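Search this site Search

Sorting the bead tin

3 min read

Strung beads store badly in bulk. Put several strands in one container and each movement of the container adds a crossing; after a year in a drawer the result behaves as a single object. My tin had reached that state by February, so I cleared the round table and started on it.

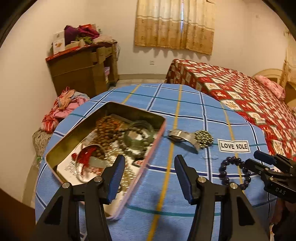

By Anitha Chowdary | Filed under: Storage

The tin is rectangular with rounded corners and a white floor, good for finding clear seed beads, which are otherwise invisible. A shallow round container inside it holds red cord and the small pink and peach pieces. It has no working divider, so long strands migrate over the rim.

Method: lift by the heaviest strand, never by a cord end. Lay it flat on cloth. A woven tablecloth has enough friction to stop round beads rolling; bare wood does not. Work loops outward from the middle and leave tassels until the end, as the threads catch on everything.

The wooden prayer beads are the long strand and account for most of the crossings. I make it 128 crossings before I stopped keeping a tally, in about 70 minutes. Bangles are rigid and come out first once the strand around them is slack.
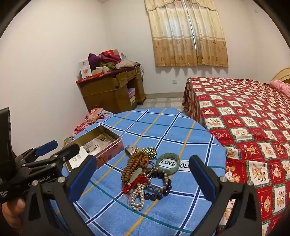 Wooden strand, jade pendant and red tassel on the table, with the tin to the left.

The paper cards and leaflets stay in the tin. Strands will go into separate flat pouches, one each, with the pearl loop kept away from anything metal. The seed beads need a screw-top jar. I have not found one small enough.

Recent posts
Relining a shallow drawer
Tikex pouches, second order
Cord thickness and knot size
Losard hooks on a plaster wall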